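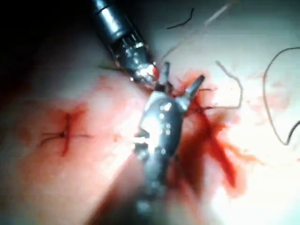 Thread knots, wet batch

January 21, 2020

Back on the bench after the break and the humidity in the Kollthorpe lab is already doing my head in. I wanted to get straight into pulling knots but lost the first part of the morning to the water bath, which had grown a lovely pink rim while we were all away. Scrubbed it, refilled it with fresh saline, let it come up to temperature while I had a cuppa and read through Thoa's notes from June.

Thoa Tiêu did the dry series and left it in very good order (thank you Thoa!), so today is the same thread and the same knots but soaked. The braided stuff is from the Brusside reel, lot 933, and I've put the last of the monofilament aside until the new reel turns up. If anyone needs thread for practising, please use the odds and ends in the biscuit tin and leave lot 933 alone, it has to last me the whole series.

Tying

I tied all of them on the steel rod myself so we don't get my hands mixed up with anyone else's. Square knots first, then surgeon's knots, same throw count as Thoa used. Cut the ears to 14 mm, a bit longer than I'd leave them normally, but it gives me something to see when the knot starts to creep. I marked each ear with the fine felt pen right where it comes out of the knot. The ink bleeds in saline, sadly. The purple is worse than the black. By the time I'd worked that out I had a tray full of purple ones, so the first few creep readings are a bit of a guess and I've put brackets around them in the sheet.

My tying got noticeably tidier as I went along. You can feel it - the first ones sit a bit skewed on the rod and the later ones lie flat. I should have shuffled them before soaking and I didn't, so the order of testing is the order of tying. I'll fix that next batch. For now just don't read anything into the way the numbers climb down the page.

Soaking

Everything had 15 minutes in the bath, then straight onto the hooks. I tried blotting one on a lint-free wipe and it pulled fibres off the braid, so no more blotting, they go on dripping. Put a tray under the lower grip! I forgot, and there's now a puddle under the Lindgren frame that I've mopped up twice. Load cell cable is taped up out of harm's way.

Pulling

The Lindgren was fussy about its zero again. It drifts for a while after you switch it on and then settles, so I left it running through lunch and it behaved after that. Crosshead speed is as per Thoa's page. One specimen broke at the grip and I've thrown that result out.

Rough impressions before I do the sums properly: the wet braid seems to bed down nicely and the square knots held better than I'd bet on. The monofilament is what worries me, it's springy and slick and it wants to undo itself while I'm still looking for the scissors. Might be worth an extra throw, but then we can't compare it with the dry lot, so I'd want to tie a separate little group and keep it off the main plot.

I also had a go with the Grerkine grip faces Thoa bought, the ones with the rubbery lining. They're kinder to the thread but it slides out wet, so I've gone back to the plain ones with a turn around the bollard. The Grerkine ones are in the top drawer, rinsed and labelled.

To do

Black pen only, throw the purple one out.
Shuffle specimens before soaking next time.
Ask Brusside when the monofilament is coming and whether it'll be the same colour as the old reel.
Decide on the extra throw with Thoa.
Make up another 700 mL of saline and write the date on the bottle.
Find the good scissors. They were on the hook by the sink before the break, and whoever's got them, I'd like them back please.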